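**Call for participants: good practice for robots at the dining table**

Ferard is writing a short guide on safe work with robot arms near plates, cans and glass surfaces. We look for 18 people who operate or supervise such arms and can read our draft rules with a critical eye. You need no degree, but you should know your local safety rules well.
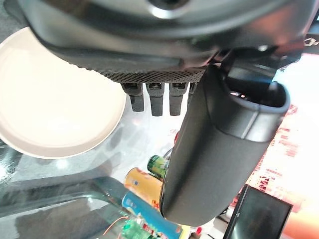

*Gripper above a glass table with a plate and drink cans.*

The work is two online meetings and one written comment. We pay 200 euro after the comment is received. Please write to Zerrin Akbulut, with a few lines about your experience and which rule you find most often ignored at your workplace. The guide will be published in March.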